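Wanted: People to Come and Watch Two Robot Arms Be Careful
A call for participants in the Rembridge open day

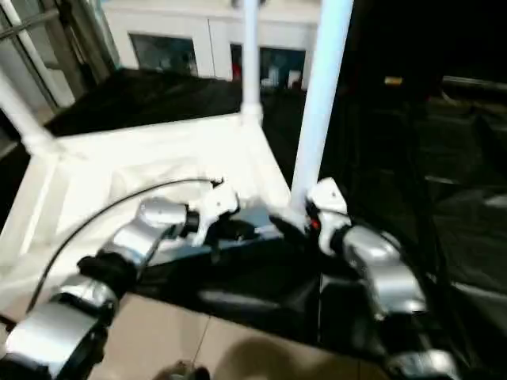 The Rembridge Circular, No. 129

The Zistow workshop at Rembridge is opening its doors for one day in November, and we are looking for members of the public to come in, stand behind a line of tape and tell us what they think. There is a small payment. There is also soup. We mention the soup early because at the last open day it got better reviews than the robot did.

Our two-armed machine has spent the year learning to handle soft, flat things: cloths, sheets, sleeves, covers, liners. If you have ever tried to fold a fitted sheet alone, you already know most of what our engineers know, and you probably learned it faster. The arms work as a pair. One gripper comes in from the left, the other from the right, and they meet over a piece of material and try to agree on what to do next. Some days this is quite beautiful. Other days it is like watching two people reach for the same check.

The part we can't test by ourselves is you. All of us have been staring at this thing for so long that we no longer flinch when it swings around, and we have lost any sense of whether it looks helpful, boring or faintly menacing. Cor De Smet, who runs the arms, thinks it looks "polite." His daughter thinks it looks like a crab at a job interview. We would like more opinions than these two.

What you would be doing

You sign in at Roscombe House, Room 407, and somebody walks you down to the workshop in a group. You watch three short demonstrations. In the first, the arms pick up a piece of cloth and lay it flat. In the second, they do it again with a cloth chosen by someone in your group from a bin of cloths, and the bin was stocked by a person who does not like Cor very much. In the third, you give the instructions by way of a large and very simple set of buttons, and Cor sits on his hands.

After each one you fill in a page of questions. They are ordinary questions. Did you know what the machine was about to do? Did you want to step back? At what point did you stop paying attention and start thinking about lunch? That last one is real, and we would appreciate a truthful answer. Then there is a group conversation with Noemí Barrera, who is running the study. She will ask you to say more about something you thought you had already finished saying. She is very good at it.

The whole visit takes one morning or one afternoon, including the soup.

Who we are looking for

We have room for 30 participants, split between the morning and the afternoon. You need to be 18 or older and able to get through a morning or afternoon that involves some standing. Chairs are available, so please don't rule yourself out over that. Just tell us when you write and one will be put where you can see properly.

You do not need to know anything about robots. If you do know something about robots, you are welcome too, but please be warned that Cor will want to talk to you, and you may miss your ride home.

We would especially like to hear from people who handle fabric for a living or used to: laundry workers, tailors, hospital linen staff, upholsterers, hotel housekeepers, costume people, anyone who has worked a summer in a sail loft. Last time we had one retired dry cleaner in the room. She watched for a few minutes, said "it's grabbing too far in," and was right. It took us until the following spring to do anything about it, and we would like to shorten that gap.

Please don't apply if you work for Zistow or Desmet, or live with somebody who does. (Desmet, the company, built our button panel. Cor De Smet is no relation. He has been asked this at every meeting for years and he spells it with a space.)

What to expect from the machine

It is slower than you think. Everyone arrives having seen a video of a robot doing a backflip, and ours has never done a backflip or expressed an interest in one. It approaches a piece of cloth the way you might approach a sleeping cat.

It will also fail in front of you, probably more than once. It drops things. It picks up nothing at all, and then carries the nothing over to where the cloth should go and sets it down with enormous care. You are allowed to laugh. The first group of the last open day sat through this in total silence, out of kindness, and it was terrible for morale.

When the arms stop and Cor says "one moment," it will be longer than one moment. Bring a book if you are the kind of person who brings a book.

Safety and the dull but necessary parts

You stay behind the tape while the arms are on. The button panel is on your side of it. Cor has a stop switch within reach the whole time, and so does Noemí, and either of them will use it without asking anybody first.

Closed shoes, please. The floor is tiled and parts of it are covered with sheeting, which is easy to catch with a heel. Long scarves and lanyards come off at the door. There is a coat rack.

Face coverings are required indoors for the whole visit, except while eating, and the soup is served in the courtyard under the awning with the tables pulled well apart. Dress for November. If you have a fever or a cough on the day, stay home and write to us, and you'll be paid anyway.

We record sound during the group conversation so that Noemí can type it up. We do not record your face. Your answers are kept under a number, with your name in a separate locked file, and you can ask to have the whole lot deleted up until the report is written. You can leave at any point without giving a reason. You will still be paid and you will still get soup.

Payment

Each participant gets a flat fee, in cash, in an envelope, before you leave the building. The amount is in the information sheet we send out when you write to us. We tried gift cards last time and have heard enough about it. Bus fare is paid on top if you keep the ticket. Parking is free behind Roscombe House, though the lot is small and one of the spaces belongs to a bakery van whose driver takes it personally.

How to apply

Write to Noemí Barrera, Rembridge Open Day, Room 407, Roscombe House, or leave a message on extension 705 through the front desk. Tell us:

your name and how to reach you
whether you want the morning or the afternoon, or don't care
what you do or did for work, in a sentence
whether you need a chair, a ramp, a large-print form or anything else
anything you can't eat

Please don't send a resume. Two people did last time, and one of them included references.

This call went out on October 27, 2020, and we will start filling places as soon as letters come in. If we get more people than we have room for, we'll pick so that we have a decent mix of ages and jobs, then draw names for whatever is left. Everyone gets an answer either way. If you are not picked and would still like to see the arms, say so in your letter and we will put you on the list for a short visit afterward, with no forms to fill in – and, I'm sorry to say, no envelope.

Groups of friends may apply together but will be split up. We found that couples in particular tend to give one set of answers between them.

Questions about the study go to Noemí. Questions about the arms go to Cor, who prefers them in writing and replies at length. Questions about the soup can go to either. It will be leek and potato unless somebody writes in to object.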